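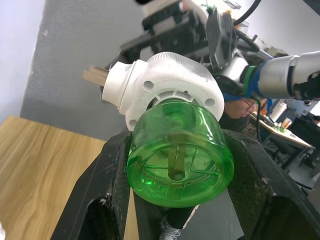 고장·안전 > 양팔 로봇 > 질문/토론

제목: 비상정지 눌렀는데 그리퍼가 힘을 안 뺍니다

나사빠진곰
2024년 3월 26일
다들 안녕하세요ㅠㅠ 저 오늘 진짜 식겁했어요. 작은 초록색 병이랑 흰 부품 가지고 양팔 작업 돌리던 중인데, 137번째 시도에서 왼팔 쪽이 갑자기 명령을 안 먹더라고요. 그래서 비상정지를 눌렀죠. 팔은 둘 다 얌전히 섰는데 그리퍼만 계속 꽉 쥐고 있는 거예요! 왼쪽은 드라이버를 문 채로요. 손으로 벌려 보려다가 무서워서 그만뒀습니다. 컨트롤러는 Clorlow, 그리퍼 드라이버는 Flalia 걸 씁니다. 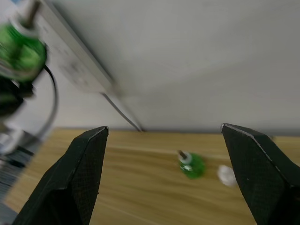

로그를 보면 1162번째 줄에서 통신 타임아웃이 뜨고 그 뒤로 그리퍼 상태값이 하나도 안 바뀌어요. 타임아웃은 300ms로 잡아 놨고요. 다시 켜니까 멀쩡해져서 더 찜찜합니다. 혹시 같은 증상 보신 분 계세요?

초록뚜껑
저요저요. 2월에 똑같이 당했어요. 저는 그리퍼 전원이 비상정지 회로에 안 물려 있었던 게 원인이었어요. 팔만 끊기고 그리퍼는 마지막 힘 명령을 그대로 붙들고 있더라고요. 배선부터 보세요.

macarena_orellana
근데 그건 고장이 아니라 원래 그렇게 만든 거 아닌가요? 정지할 때마다 손이 풀리면 들고 있던 드라이버가 뚝 떨어지잖아요. 저는 쥐고 있는 게 더 안전하다고 봅니다.

나사빠진곰
앗 그 생각은 못 했네요. 그런데 만약 손가락이 끼었으면요? 저희는 작업대 바로 옆으로 사람이 다닌단 말이에요. 얇은 거 집을 때도 간격이 이 정도예요. 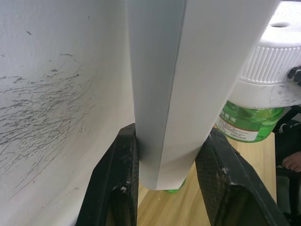 양쪽 집게 사이에 접힌 흰색 물체, 오른쪽은 초록색 병

초록뚜껑
낀 상황이면 쥐고 있는 게 최악이죠. 물건이야 떨어지면 주우면 되고.

macarena_orellana
유리병이나 날 있는 공구면 얘기가 다르죠ㅎㅎ 작업마다 정해야지 무조건 풀자는 건 반대예요. 대신 수동 해제는 꼭 있어야 하고요. Flalia 쪽 설정에 정지 시 동작 고르는 항목 없어요?

나사빠진곰
방금 찾아봤는데 있네요! '유지'로 되어 있고 제가 건드린 기억은 없어요. 그럼 힘 안 빼는 건 설명이 되는데, 타임아웃은 왜 난 걸까요. 전원도 의심해 봐야 하나. 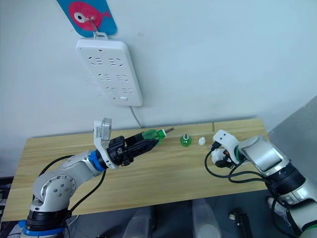

멀티탭 하나에 제어기랑 그리퍼 전원을 같이 꽂아 놨거든요. 둘을 갈라 놓고 다시 돌려 볼까 하는데 괜히 헛수고일까요?

납땜하는너구리
전원 가르는 건 손해 볼 거 없으니 해 보시고요, 저는 케이블에 한 표요. 손목 쪽에 늘어진 선이 팔 돌 때마다 당겨지면 커넥터가 슬슬 헐거워져요. 저도 Brornden 커넥터 2개나 그렇게 보냈습니다...

초록뚜껑
케이블 동의. 그리고 원인 찾을 때까지는 팔 닿는 범위에 사람 들어가지 말고요, 이건 꼭이요!

나사빠진곰
넵, 일단 멈춰 뒀어요. 내일 커넥터 다 뽑아서 보고 로그랑 같이 다시 올릴게요. 다들 감사합니다 :)

목록 | 이용문의 | 맨 위로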